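Grikitz: a small dataset of mat and basket patterns

Grikitz is a collection of 368 written patterns for round mats, trivets, coasters, bowls and baskets made by coiling, braiding or sewing cord. It was typed up from leaflets, magazine inserts and the backs of envelopes, most of them printed by people who assumed you already knew how to do it.

It is maintained by Natanael Trindade. Welington Caldeira did the first round of typing and still answers questions about it, though slowly.

What's in it

patterns.csv – one row per pattern
steps.csv – 1137 rows, one per step, keyed to the pattern by pattern_id
terms.txt – words for the same thing, grouped, with some bad feeling between the groups
notes/ – anything that refused to fit in a column

If you divide the steps by the patterns you will see that most patterns are very short. A typical one reads "Start the center. Continue until large enough. Fasten off." We did not shorten it. That was the leaflet.

Fields in patterns.csv

pattern_id: a number. Gaps are patterns we took out because they were the same pattern with a new title.
title: as printed, including the exclamation marks.
form: mat, trivet, coaster, bowl, basket, or other. "Other" is mostly hats.
method: coiled and sewn, braided and coiled, crocheted over cord, or unknown.
cord: whatever the source says. Values include "stout", "the usual kind" and "clothesline, if your husband can spare it".
finished_size: free text. Please do not try to sort by this.
source_type: leaflet, magazine, handwritten, or label.
confidence: high, medium or low. It records how sure the typist was of the reading. How sure the writer was is a separate matter, and often a worse one.

How the text was collected

About 300 of the patterns came from one box of leaflets that Welington bought for the box. The rest were lent by readers of the Javano newsletter. Everything was typed by hand. We tried scanning software first, and it read every fraction as a capital Y.

Spelling was left alone. Fractions were written out (1/2, not the single character) after the Y business. Where a source had a drawing in place of words, the step says [drawing] and you are on your own, as the reader was then.

Known problems

Bowls and baskets are hard to tell apart on paper. Sources agree that a basket has sides, then disagree on how much side is enough. We used the printed title, so two nearly identical patterns may sit under different forms.

"Row", "round" and "turn" are used for the same thing, and sometimes for different things in the same paragraph. See terms.txt.

Three patterns cannot be finished as written. One of them never leaves the center. They are marked low and kept, partly out of respect.

Nearly all the patterns go outward from the middle in a flat spiral. If you train something on this and it thinks every mat is round, you have been told. Oval mats are in there but thin on the ground, and the one square mat is an oval mat with ambitions.

Suggested uses

Matching old craft words to current ones. Practice data for people teaching text cleanup, who tend to want it messy and will be pleased. Making a mat is possible too, and we would like to hear how it went.

Please don't use the sizes for anything that matters.

Loading it

Both CSV files are UTF-8 with a header row. Commas inside fields are quoted. Line breaks inside fields are also quoted, which some spreadsheet programs take personally.

Pictures
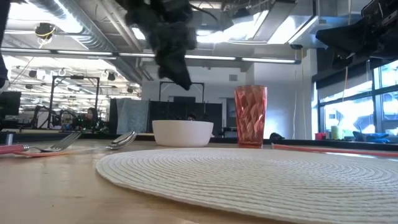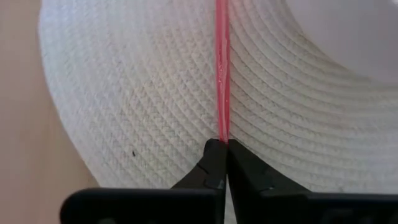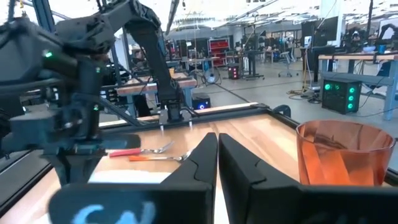 Page last changed: March

Changes

Fixed the method field on the crocheted trivets, which had all been filed as hats. Merged two groups in terms.txt after a long exchange of letters. Removed a recipe for plum jam that had been pattern 41 for longer than we care to say – it is now in notes/, by request.

License and credit

The typing, the grouping and the field names are free to use with credit to Grikitz. The old leaflets belong to whoever they belong to. If one is yours, write to Natanael and he will take it down or correct the title, whichever you prefer.

Corrections are welcome by the same route. Please give the pattern_id. "The nice blue one" has been tried.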